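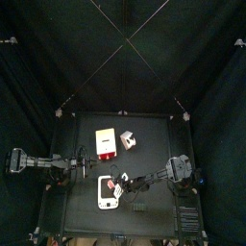

Avatance two-arm bench cell, both grippers over the table. Left one open, right one closed on a small pink-red item.

AVATANCE TWO-ARM BENCH CELL: GRIPPER RELEASE FAULT, SERVICE NOTICE AND REPLACEMENT KIT

Sold and supported by Sturkside. Please read the whole page before you order the kit or call the service desk, most of what people ask us is on it.

Status: cell still on sale. Units shipped from April on already have the new finger block. Earlier units need the kit. Free if you're under warranty.

What goes wrong

Gripper closes fine. Gripper gets the open command. Gripper reports open. Fingers stay shut, or one finger opens and the other hangs back. The arm then moves off to its next position still holding the part, and the controller has no idea.

Happens on either arm. More often on the right in the reports we have, but most sites run the right arm harder so don't read much into that. Small light parts are the worst (tags, ribbon, soft plastic) as there's no weight to pull them loose. A heavier box usually drops. Usually.

One site had a held part dragged across the table into the other arm. Bent finger, cracked wrist cover, no one hurt. Another had an operator reach in to pull a stuck part free by hand, with the arms paused but not powered down. The gripper let go late and then closed again. Pinched glove, sore finger. That second one is why this is a safety notice and not just a parts page.

Cause

The return spring pin in the finger block. It wears oval, then tips, then binds. Akinola make the block for us and pulled 20 returned units apart on the bench. Same wear on all of them. Shortest life we've seen was 877 hours, the longest was 1,246. The position sensor sits on the motor side of the pin, so it reads the motor and not the fingers. That's how you get a false "open".

Second cause, less common: gripper cable snagging. If the loop at the wrist is left too long it can catch in the finger bars on a low pick. Looks exactly like the pin fault from outside. Check it first, costs nothing.

What to do now

Before the kit arrives:

- Stop using the cell for anything where a dropped or carried part could hurt somebody.
- Never reach in on pause. Power off at the main switch, wait for both arms to settle, then open up.
- Turn on Release Check in the Vudine controller (Settings, Arms, Gripper). Off by default on older software, sorry. It adds a short lift and a motor load reading after each open. Catches most stuck releases, not all of them.
- Set the approach speed to Low for both arms.
- Keep the two arms out of the shared middle zone at the same time. Zone Lock does this for you.
- Tie back the cable loop at each wrist. Snug, not tight, the wrist still has to turn.

Checking a gripper by hand

Power off. Push both fingers open slowly, let go. They should come back together evenly. If one lags, or you feel a notch about half way, the block is worn. Do it several times, a worn pin doesnt always bind on the first go. Do both arms.

If it's already stuck on a part, don't pry at the fingers. Power off, back the release screw out on the underside of the block, and the fingers go slack.

Finger block kit

In the bag: two finger blocks (left and right arm, they're the same part), two hardened pins, springs, screws, one cable clip per arm. Hex key included. Fingers are not included, yours move across.

Fits: all Avatance two-arm bench cells, standard fingers. Doesn't fit the wide jaw option, that uses a different block and isnt affected.

Fitting time is under an hour for both arms if you've had the wrist cover off before. Run the gripper zero routine in Vudine afterward. Skip it and the cell will throw a range error at first start.

New service interval: check the pin every 500 hours. Old manual doesn't list any interval for it. Throw out that page please.

Warranty: free kit, we pay shipping. Out of warranty: order as a normal spare. Have your cell serial number ready, it's on the plate by the main switch.

Stock: in stock, ships same day for orders in before 2 pm. One kit does one cell.

Please don't send whole arms back for this. We will only swap the block and send it back to you, and you'll be down longer then you need to be.

If your cell has hit anything or anyone, even lightly, tell the service desk before you fit the kit and keep the old blocks. We want to see them.

Related items
Avatance standard fingers, pair
Avatance wide jaw gripper
Wrist cover, gray
Wrist cable set with clips
Vudine controller software update
Main switch lockout kit
Sturkside annual service plan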